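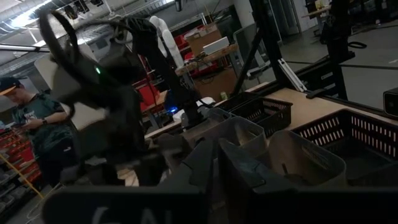
La Farno de Skarard es una bota de media caña con cordones, de corte recto y suela cosida. La he usado durante una temporada completa, de octubre a abril, en ciudad y en caminos de tierra compactada. Mi par es un 43 en marrón oscuro, comprado a precio de tarifa: 170 euros más el envío.

## Construcción

El corte es de piel vacuno engrasada, con un grosor declarado de 2 mm. La pala es de una sola pieza y la lengüeta va unida a los laterales hasta el cuarto ojal. No lleva forro en la caña; sí en la puntera y en los laterales, con piel de cerdo sin teñir. El contrafuerte es rígido y, en las primeras semanas, demasiado alto para mi tobillo.

La unión entre corte y suela es un cosido Goodyear con cerco de 270 grados, es decir, sin cerco en el talón. El relleno es de corcho. El cambrillón es de acero y se nota al intentar torcer la bota con las manos: la flexión queda donde debe, en la articulación de los dedos.

Pesé las dos botas sin plantilla extra. La izquierda da 870 gramos y la derecha, 17 gramos menos. Es una diferencia habitual en calzado cosido y no se percibe al andar.

## Horma y tallaje

Skarard monta la Farno sobre la horma Unell, la misma de su zapato derby. Es una horma de empeine bajo, puntera redonda y anchura media. Quien tenga el empeine alto verá que las dos líneas de ojales quedan muy separadas y que la lengüeta trabaja mal.

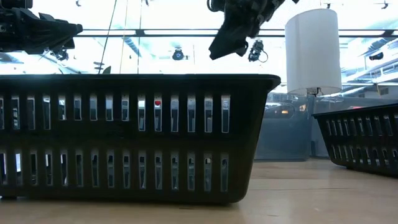

**¿Conviene pedir media talla menos, como se hace con otras botas de cosido Goodyear?**

Solo si el pie es estrecho. Con un pie de anchura normal y calcetín de lana media, la talla de zapatilla menos media queda corta en la puntera, y la piel cede en anchura pero no en longitud. Yo uso 43 en casi todo y mantuve el 43. Con calcetín fino sobra un poco de volumen en el talón, que se corrige con una plantilla de 3 mm.

La marca ofrece también un ancho especial, bajo pedido, con un recargo de 40 euros. No lo he probado. Fergus Drummond, con quien comparto taller y que tiene un pie bastante más ancho que el mío, sí lo encargó y quedó conforme con el antepié, aunque el talón le baila.

## Periodo de adaptación

Fueron necesarias tres semanas de uso alterno. La primera, no más de dos horas seguidas. El punto conflictivo es el borde superior del contrafuerte, que roza por encima del hueso del talón. Apliqué crema en la zona, por dentro y por fuera, y doblé el borde a mano durante unos minutos cada noche. A partir de la cuarta semana dejó de molestar.

La pala forma pliegues finos y regulares. En la bota derecha apareció una arruga más marcada junto al dedo pequeño, sin grieta.

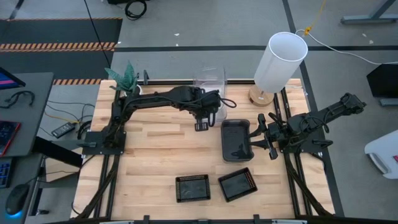

El relleno de corcho tarda más que la piel en asentarse. Al cabo de dos meses la huella del pie está definida y la bota gana algo de volumen interior, suficiente para tener que apretar un poco más los dos primeros cruces del cordón.

## Suela y agarre

La suela es de goma maciza con taco bajo, de 5 mm, y tacón de capas de cuero con tapa de goma. Sobre acera seca y adoquín el agarre es correcto. Sobre baldosa pulida mojada es mediocre, y en las rampas de garaje hay que pisar con cuidado. En tierra compactada cumple; en barro el dibujo se llena pronto y deja de servir.

El desgaste a final de temporada se concentra en el canto exterior del tacón, con 2 mm menos en la tapa. La suela delantera apenas ha perdido relieve.

## Agua y frío

La piel engrasada aguanta bien la lluvia ligera. Tras 50 minutos de lluvia continua el agua entró por la costura lateral de la lengüeta, a la altura del cuarto ojal, donde termina el fuelle. No es una bota impermeable y la ficha del fabricante tampoco lo promete.

Sin forro en la caña, el aislamiento depende del calcetín. Por debajo de cero grados y parado, el frío sube por la suela.

## Herrajes y cordones

Los ojales son de latón, seis por lado, más tres ganchos. Uno de los ganchos de la bota izquierda venía ligeramente cerrado y mordía el cordón; lo abrí con unos alicates de punta forrada. Los cordones de serie son de algodón encerado, redondos, y se aflojan con facilidad. Los sustituí por unos planos de poliéster en noviembre. 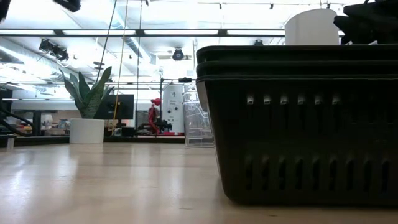
La caja incluye un segundo par de cordones idéntico al primero, con el mismo defecto. Habría sido más útil uno plano.

## Mantenimiento

Cepillado semanal y crema neutra una vez al mes. La grasa oscurece la piel de forma permanente, así que solo la he aplicado en el cerco y en la costura de la lengüeta. Las hormas de cedro se compran aparte; las Honorato de tubo doble en talla 43 ajustan bien a la puntera, aunque quedan algo justas de talón.

Ruairi Lennox, el zapatero que me revisó el cosido en marzo, calcula que la suela admite otra temporada antes del cambio. El cerco está sano y las puntadas no presentan cortes.

## Valoración

| Aspecto | Nota sobre 10 |
|---|---|
| Piel | 8 |
| Montaje | 8 |
| Comodidad inicial | 5 |
| Comodidad tras la adaptación | 8 |
| Agarre en mojado | 5 |
| Cordones y herrajes | 6 |

La recomiendo para uso urbano en otoño e invierno, con pie de empeine bajo o medio. Para lluvia frecuente o monte hay opciones más adecuadas con membrana y taco alto. Si se compra por internet, conviene probarla en casa sobre alfombra y por la tarde, con el calcetín que se vaya a usar: Skarard no acepta devoluciones con la suela marcada.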